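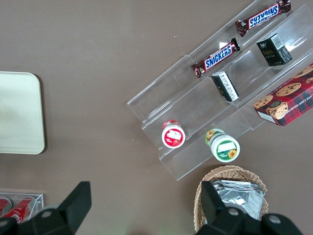
Bench 3, display trial: clear tiered stand with two Snickers bars and two small boxes, cream tray at left, shortbread box at right.

This site uses cookies to remember your settings. Accept | Manage

Search the notebook Search

June 2023
Display bench, counter fixtures

Carrying on with the acrylic stand for the Wollora counter. Ottavio wants a layout the shop can set up from one sheet of paper, with no one from here in the room. The January layout needed a phone call every time it was restocked, so I am starting over with the same stand and a shorter list of goods.

Stand goes on the diagonal. I tried it square to the counter edge first and the steps hid each other from the side where people queue. Turned, both bars can be read from the register end and from the door end. It takes up more counter that way. I measured the footprint with the tray in place and it still fits on the brown top with room for a hand between tray and stand. Keep that gap. Elton set the tray hard up against the stand last time and the corner of the acrylic got scratched.

Bars. Two steps, one bar to a step, both following the slant of the shelf. The top one is upside down compared with the lower one. I want a rule for this. Either every bar has its lettering toward the customer or we don't care, and if we don't care it should say so on the sheet. My preference is lettering toward the customer on all steps. Ottavio thinks the top step gets handled most and will never stay the right way up, and he may be right. Leaving it open until we hear from the shop.

The crimped ends of the wrapper catch on the step edge if the bar is pushed in from the side. Lift it and lay it down from above. Goes on the sheet.

Small boxes. The black cube with the gold and white printing stands up well where it is, to the right of the lower bar. Label side up is fine for scanning but dull to look at. The smaller black-and-white one is on its side against the clear partition. It isn't as steady standing, the base is narrow, and I would sooner have it lying down on purpose than falling over at random. If it lies down, the white panel with the printing has to face out. Try a strip of the clear museum putty under it next time. Mazza has a roll in the second drawer, ask before taking it.

Question for Ottavio: do the two boxes belong on this stand at all? They aren't candy, unlike the bars. The Wollora list puts them under "counter small goods" and the bars under "counter snacks," and the old sheet had those on separate stands. I have put them together because we have one stand. If a second one is coming, split them.

Shortbread. The red tartan box is too big for any step. I tried it on the bottom one in the morning and the front overhangs. It goes on the counter at the right of the stand, leaning on it. Color does a lot of work here, it is the biggest red thing on the bench and you see it before you see the stand. That may be a problem or it may be the point. The plaid also makes everything printed near it harder to read, so leave a hand's width between it and the black boxes.

Tray. Empty for now. Busent asked for a place where loose change or a receipt can go without landing on the stock, and the cream tray was the one on the shelf. Rounded corners are good, nothing to catch a sleeve. The surface is a bit glossy and I want to see it under the shop lights before we say yes. If it glares, use the gray one with the ribbed bottom.

Reflections. The stand picks up white highlights along every step edge. On our brown top that looks tidy, because the top shows through the panels and everything reads as one color. The Wollora counter is lighter than ours. I have asked for an offcut of their countertop so we can lay it on the bench and look at the stand on that. Don't sign off on the layout before then.

Cleaning the acrylic. Soft cloth, water, one drop of dish soap, dry at once. No glass spray. The last stand went cloudy at the corners and I am fairly sure that was the spray. Fingerprints show most on the uppermost step. I wiped it down before setting out and will write down tomorrow how it looks after a day of people picking things up.

Cost, so it is in one place. Ottavio has 1,742 for the whole counter job, stands and printing included. The stand supplier's minimum order is 20. At that quantity the thicker acrylic is over budget once the printing is paid for, and the thinner one is under. The thin one flexes when I press on the middle of a step. With bars on it that doesn't matter. With anything in a jar I would not trust it. I told him thin is fine for this list of goods and not for a different one, and he has written that into the order notes.

Handling test, planned for tomorrow: 60 pick-ups, each one taken from the stand and put back by someone who hasn't seen the sheet. Record which step, which item, and whether anything next to it moved. Elton has agreed to do the first half. I'll do the tally. No coaching, including about which way up the bars go.

To do
- Offcut of Wollora countertop, chase if nothing by end of week
- Putty from Mazza
- Decide lettering direction, then redraw the sheet
- Gray tray down from the shelf for comparison
- Felt dots under the stand feet, the left rear one slides
- Ask Busent whether the tray stays if the card reader moves to that side

Added later: Ottavio came by and moved the shortbread further right. He says it crowded the stand. I have left it where he put it and marked both positions with pencil on masking tape. Use his for the handling test.

Recent entries
Counter fixtures: felt dots against rubber feet
Wollora sheet, second draft
Acrylic samples, thick and thin
Busent tray sizes
January layout, notes from the phone calls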